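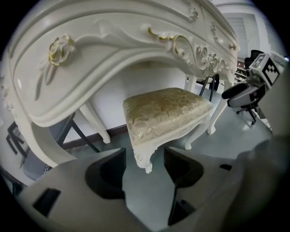
My grandmother's sewing box and other things I could not throw away

26th August

I came back from Gronditz two days ago and my arms still hurt. We have finally emptied my grandmother's flat. My mother had been postponing it since the winter, and I understand her, but the new tenants wanted to come in and so it had to be done in one week.

I want to write down some of it before I forget. My memory is not so good when I am tired, and in that week I was very tired.

The flat is on the fourth floor and there is no lift. It has 70 steps, I know this from childhood, when my cousin and I had to recite them aloud on the way up so that we would not run. My grandmother went up and down them with her shopping until she was eighty-six. I went up and down them with boxes and on the third day I sat on the landing and ate a whole packet of biscuits.

She liked pretty things. This was always a small conflict in the family, for my grandfather would have been content with a table, a chair and a radio. She liked roses and gold edges, and cups so thin that you were afraid to wash them. When I was a teenager I found all of it a little embarrassing. Now I live in a rented room in Skiltau with flat grey furniture that I put together myself with a small key, and I think that perhaps she was right.

The sewing box was under the bed. I had looked for it in every cupboard before. Inside were the buttons, sorted in old medicine tubes, and a paper with 34 written on it in her handwriting, underlined twice. My mother does not know what it means. It could be a waist measurement or a price or a tram. I have kept the paper also.

There were letters too. Most of them were from her sister, who moved to Tovar when she married and who wrote every month, always in August a longer one, with the news of the plums. I read perhaps ten of them sitting on the floor. They are not interesting letters, if I am fair. It rained, the neighbour's dog was ill, the dog was better, somebody had bought a bicycle. But I could not stop reading. In one of them the sister complains that my grandmother puts too much sugar in her jam, and in the next one she asks her to send four more jars.

My mother and I disagreed only once, over the curtains. She wanted to give them away, and I wanted them, though I have no window where they would fit. We both became quite angry over these curtains. Then the telephone rang, the old one with the cable, which we had thought was already disconnected, and it was a woman who wanted to sell us windows. After this we could not be angry any more. The curtains are in my wardrobe.

For the big furniture we had help from Aaliyah Campbell, who was my colleague in my first job and who now buys and sells second-hand things. She drove three hours to come to us. She walked through the rooms very quietly and touched everything with the flat hand, like a doctor. She told us directly what would sell and what would not. The large wardrobe would not. The dining chairs would, if we did not paint them, and she made my mother promise it. In the end she paid us 504 euros for what she took, and I believe it was more than she should have paid.

The wardrobe we gave to a family in the next building, and I do not wish to describe how it went down the stairs. There is a mark on the wall on the second floor.

On the last evening my mother cleaned the windows. I told her the new people would surely clean them again, but she said that her mother would not have left them so. I dried while she washed. It was already getting dark and you could see the lights over at the station.

I took the train home through Rernivwood with the sewing box on my knees. The journey is long and I had to change twice, the second time with only six minutes. A little boy opposite asked me if there was a cat in the box. I showed him the buttons and he chose a green one, and his father made him give it back, and then I gave it to him again.

Now the box stands on my shelf next to the printer. I cannot sew, except for a button, and this I learned from her. I have 22 of the letters here as well; my mother kept the rest. If anybody reading this knows how to store old paper so that it does not become yellow, please write it in the comments. Someone told me to use baking paper but I am not sure if this is correct.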